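Kitchen and Table Setup Assistants, Part Time
Losville Housewares, Bornham workroom 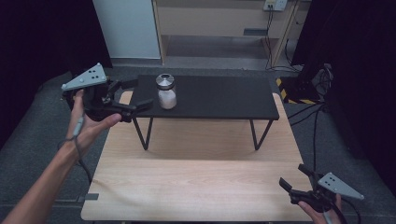
Wiroj Klinhom wanted it said near the top that most of the job is putting the same few things down and picking them up again, and that people who get bored with that by lunch should look at one of our other openings. He has done it for two seasons and says the jars are fine but the small furniture takes more care than you would expect, particularly the lids and anything with a shiny top.

We are hiring four assistants for the Bornham workroom. The work is table and countertop setup: placing jars, canisters, trays, risers and small tabletop stands, moving them from one spot to another, clearing them away and starting over. The layouts are used for our shelf and counter planning guides, which go out to stores and to customers who order the Jostevell line of storage pieces.

What you will do

Set up tabletops from a written layout card. Each card gives the surface, the pieces and where they go. A simple one might have a low stand on a wooden table and one jar on the stand. Others call for a full counter with canisters, a tray, mugs and a dish rack.

Move single items from place to place as the card directs, at an even pace, without dragging them. Jars are lifted clear of the surface. Stands with metal legs are lifted with nothing on them.

Fill and empty jars. We use salt, sugar, rice and dried beans. Fill to the level on the card, wipe the rim, close the lid all the way and wipe the outside. Polished lids show fingerprints, so there is a cloth at every table and you will use it often.

Clear down at the end of each block. Glass goes back to the padded shelves, stands go on the lower rack and dry goods go in the sealed bins. Wipe the table along the grain.

Write up each card when it is finished. Note the card number, the start and finish time and anything chipped, scratched or missing. There are 185 cards in the current set and we expect to work through all of them by the end of July.

What we are looking for

Steady hands and patience. Experience in a kitchen, a stockroom, a store display team or a packing room is useful but not required. You should be able to stand or sit at a table for up to two hours at a time, with a break between blocks, and lift 13 pounds from a low shelf. You need to read the layout cards in English and write short, legible notes.

Please leave rings and bracelets at home or in your locker. Short sleeves are best. The workroom is kept cool and you can wear a vest over your shirt. Closed shoes are required because of the glass.

We handle wheat, nuts and dried beans in the same building. If you have a food allergy, tell us before you come in and we will go over which tables would work for you.

Hours and pay

Shifts are four hours, mornings or afternoons, Monday through Friday. The morning shift starts at 8:30 a.m. and the afternoon shift at 1:00 p.m. There is an occasional Saturday, paid at time and a half and never required. Assistants who work five shifts in a week are paid $596 for the week before taxes. Fewer shifts are paid at the same rate per shift. Training takes two shifts and is paid in full.

Where

The workroom is on the second floor of the Abeysekara Building in Bornham, above the loading dock. There is an elevator. Parking is free behind the building, and the bus stops across the street. We have a small break room with a refrigerator and a microwave. Lunch is not provided.

How to apply

Send a short note with your name, phone number, the shifts you can work and any past job where you handled glassware, dishes or stock. A resume is fine but you do not have to send one. Address it to Arvid Fjeld, Workroom Supervisor, Losville Housewares, or drop it off at the front desk on the first floor between 9:00 a.m. and 4:00 p.m.

We will call people in for a half-hour tryout. You will be given two layout cards and asked to set them up, clear them and write the notes. You do not need to bring anything. Tryouts are held in the afternoon, and we will let you know either way within a week.

Applications stay open until all four places are filled. If you applied last season and would like to be considered again, please send a new note with your current phone number.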